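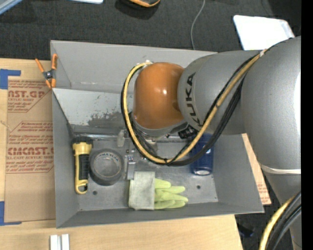
## One bin, and everything goes in it

Zuzanna Kozłowski has a theory about clutter, and I went to hear it with my mind mostly made up. The theory is called Moya. She wrote it up as a booklet in October and she charges for a day of coaching in it, and as far as I could tell before we met, it consists of owning a big metal bin.

"An open one," she said when I put this to her. "Open is the whole point. If it has a lid you'll forget what's in there by Thursday."

The bin is gray, with tall sloping sides, and it sits up on a light wooden table. I asked why it couldn't go on the carpet like any other bin.

"You put a bin on the floor, it's trash. People drop wrappers in it. I had apple cores. You put it on a table and they stop and think about it for a second, and a second is all I'm asking for."

The rule is that anything left out at the end of the day goes in, and the bin is emptied once a week by somebody who has to decide, item by item, where each thing lives. A glove is her favorite case. Where does a glove go? In most workplaces, she says, the answer is a drawer with 61 other gloves, and then the drawer won't close and somebody buys more gloves.

I said that sounded like a problem with the drawer.

"It's a problem with the drawer because no one ever had to hold the glove and say a place out loud."

Does she make people say it out loud?

"On the first day, yes. They hate it."

I believe that part. I have sat through a labeling system, a color system and something called Ferik, which involved trays, and every one of them worked beautifully for as long as the person who had introduced it was standing in the room. Kozłowski used Ferik herself for 2 years and is not kind about it. "Trays are just shelves you can spill," she said. When I asked whether Moya would look just as silly to the next person along, she took longer to answer than I expected.

"Maybe. Probably some of it. The booklet is too long, I'll give you that."

It's 23 pages. I read it on the train and the rule above is on page 5. Much of the remainder deals with what sort of bin to get, and she is firm on metal. Plastic ones crack at the corners, in her experience, and fabric ones slump so that small parts roll into the folds and stay there.

Metal wears too, I pointed out. The floor of this one is scuffed, and there's a dark patch toward the back where the paint has been scraped away.

"Good," she said. "I'd worry about a clean one. A clean one means they're still using the windowsill."

You could say the same of any container that has ever been banged around, and I told her so. She shrugged. She has no numbers on how many of her clients are still emptying the thing six months later, and she didn't pretend to. Arnora, the first firm to take her on, still has its bin. Another, Sallitus, put theirs in a storeroom.

"With things in it?" I asked.

"Full," she said. "I went and looked."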